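Setting up your treaty tracker

Part 4: Following a negotiation

By now you've got the Soro tracker installed and you've signed in at least once. In this part I'll walk you through following a live negotiation, using the fisheries talks between Serkden and Akbulut (my own pet subject, sorry, I've been reading these things for years and I still get excited when a new annex drops!).

1. Open the Talks tab and type the name of either government. You'll get a list of every open file. Pick the one marked "Fisheries, second round."

2. Press Follow. The button turns gray and your file moves to the left-hand column. If it doesn't, sign out and back in -- I've had to do that myself a couple of times.

3. Choose which papers you want. Position papers, draft articles and joint statements are all switched on to begin with. I turn joint statements off, as they mostly say that both sides had a frank and useful day.

Note: the full archive for this one file holds 3,137 documents. Please don't press Download All on a hotel connection.

4. Set your alerts. Daily is plenty for most people. Instant alerts are fun for a week, and then a ministry reissues a whole chapter with the commas moved and your phone goes off all through dinner.

Caution: alerts stop once you have 1,000 unread items. Clear the list and they start again within the hour.

5. Compare two drafts. Tick both boxes, press Compare, and look for the red text. Square brackets mean the wording isn't agreed yet, so never quote a bracketed line as settled!

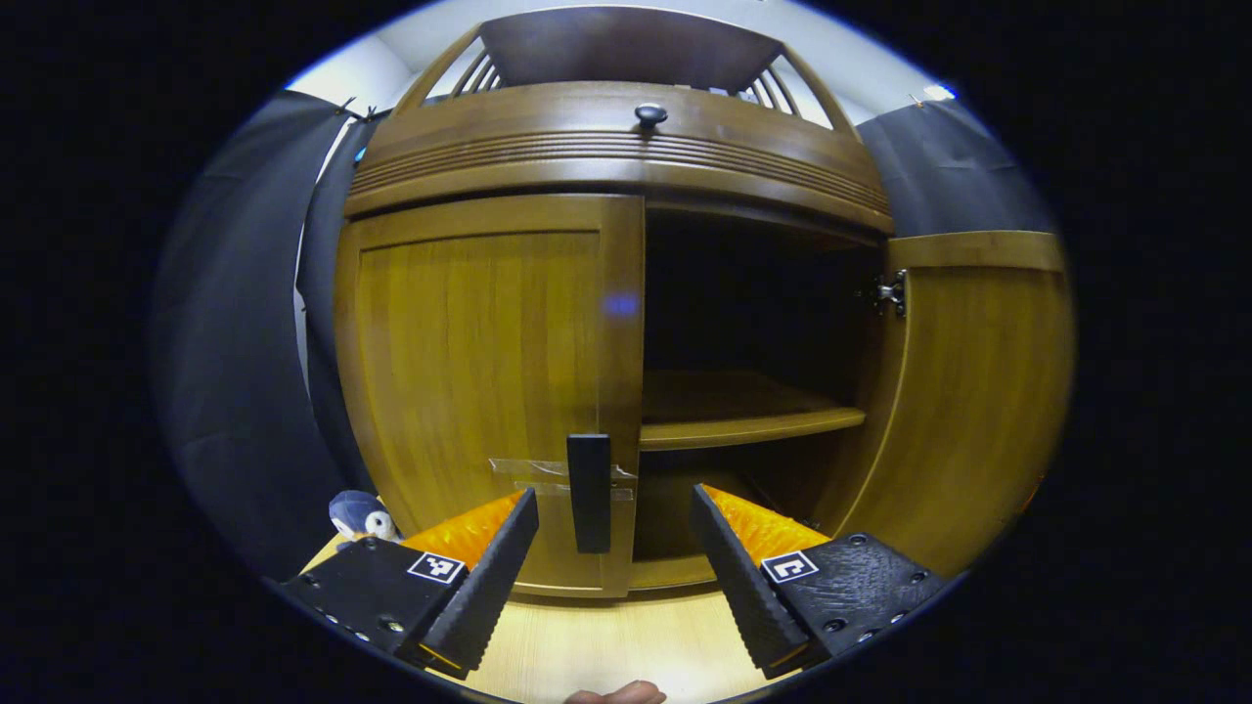 6. Add your own notes. Click in the margin beside any article and start typing. Notes are private unless you share them, and they stay put when a new draft comes in (this only works from version 11 on, so update first if you're behind).

7. Export your file. Choose Rametti format if you're sending it to another tracker user, or plain text for everyone else. Dates come out in the style of the capital that issued the paper, so check them before you forward anything.

Last updated 8 Jul 2019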